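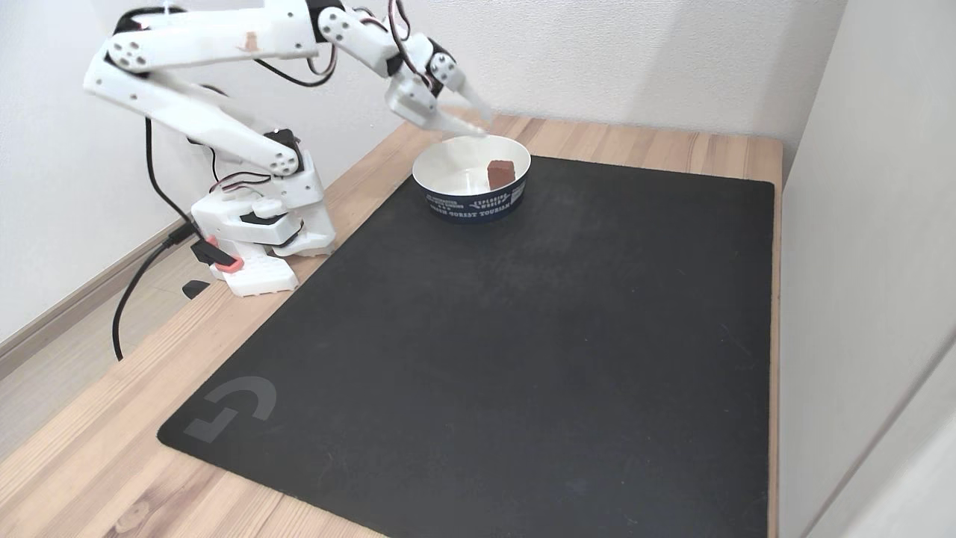 Stories > Short Fiction > Work and Machines > The Fourth Rule

The Fourth Rule

The standard had three rules when it came to me, and my job was to make it ready for printing. I was sitting in the office in Iltport, second floor, with the window that does not close in November. The paper was called Good Practice for Small Arms on Tables. It was for schools and workshops and for people who have one small arm at home and want to use it without harm.

Rule one said that the base must stand firm before the arm receives power. Rule two said that no hand may enter the reach of the arm while it moves. Rule three said that every cable must be led so that a person walking by cannot catch it with a foot or a sleeve.

I liked these rules. I corrected two commas and I changed "shall endeavor" to "must." Then I called the engineer in Korkaswood who had written them, because below rule three there was a number four with nothing after it.

"Is it a mistake?" I asked.

"No," she said. "I have not found the words. Come and sit with me one day, and perhaps you will find them. You are the language person."

So I took the early bus. Korkaswood is one long street and a mill. Her workroom was over the bakery, and it smelled of bread until noon and of warm plastic after. She had an arm on the table and a bowl with one small cube in it. The task was simple. The arm had to take the cube out of the bowl, put it down on the mat, and go back to rest.

"Write down what it does," she told me. "But only what it does."

The first time, the fingers closed on the cube and lifted it. I wrote: The arm picked up the cube. The second time, they closed on the rim of the bowl, and the bowl moved a little. I wrote: The arm missed the cube. She read this over my shoulder and she shook her head.

"Missed is your opinion. It went where it was sent."

I crossed it out. I wrote: The fingers closed on the rim. Then I waited with my pencil, and she started it again.

We did this the whole day. When the fingers stopped over the bowl and did not go down, I wanted to write that the arm was hesitating. My grandmother used to stop like this over a pot, with the spoon in the air, because she had forgotten if the salt was already in. I looked at the two pale fingers and I felt sorry for them, and I was ashamed that I felt it, and I wrote: The arm stopped above the bowl for 5 seconds.

"Good," said the engineer. "What did you want to write?"

I told her. I told her also about my grandmother and the salt. She did not laugh. She took a gray box from the shelf, and in it were the notes from the Benavides workshop, where she had worked before. There were 292 pages. She opened one in the middle and gave it to me.

The handwriting was neat. It said: Today he is tired. Today he does not like the blue cup. He is better with me than with the others, so I stood a little closer to help him.

"Was the person hurt?" I asked.

"Two fingers. They healed." She put the page back. "The base was firm and the cables were good. There was a rule about hands, and this person knew the rule better than anyone. I was this person."

Downstairs somebody was pulling the bakery shutter down. I did not look at her hand, and then I did.

On the bus home I tried to make the sentence. "Users must not attribute feelings to the device" sounded like the old version, and I would have crossed it out myself. "Do not love the arm" was shorter, but the board in Flustwood would send it back. I wrote several more on the back of my ticket, until there was no place left.

In the morning I typed it: 4. Write down what the arm does. Keep your distance also on the days when it seems to need you.

The board removed the second sentence. They said it could not be tested. They printed 2,000 copies, and the bill was correct.

I kept one copy for the office and one for myself. The third I sent to Korkaswood, and under rule four I had put the second sentence back with my pencil, quite small, so that it would fit above the line of the page number.

Comments

millpond_reader
I teach a workshop class and our list on the wall has nothing like the fourth rule. I am thinking about the "he is tired" page. My students give names to everything.

tessellate
Loved the bakery. I guessed about the hand a bit early but I didn't mind.

oldferry
Why would the board cut it? Half of the safety rules where I work can't be tested either.

millpond_reader
@oldferry Ours would cut it too. They would also cut the bus.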